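Clearing out my app permissions

I finally sat down on Sunday and looked at every app I'd ever linked to my social accounts. There were 114 of them! I recognised maybe a handful. One was Clidunon, a photo filter thing I used for a single profile picture, and it could still read my friends list and my birthday. 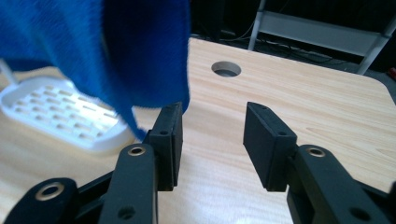
Blue towel and soap dish.

So I started cutting. The button is buried under Settings, then Privacy, then Connected Apps (on my phone, anyway, yours might call it something else), and you have to remove them one at a time, which is a pain. Plirkham asked me to log in again before it would let go. Litton sent me two emails begging me to come back.
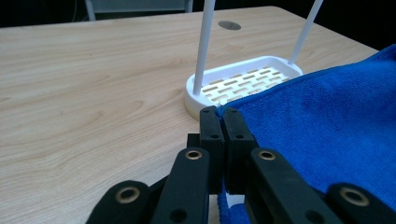

I kept eight in the end, mostly ones I log in to for bills and the library. If you do the same, set up a proper password on anything you want to keep before you unlink it. I forgot with Leung and got locked out of my own shopping lists, and I'm still waiting on their help desk.

Next month I'm having a go at my old email newsletters. I've got 28 unread from this morning alone, so send me your favourite tricks!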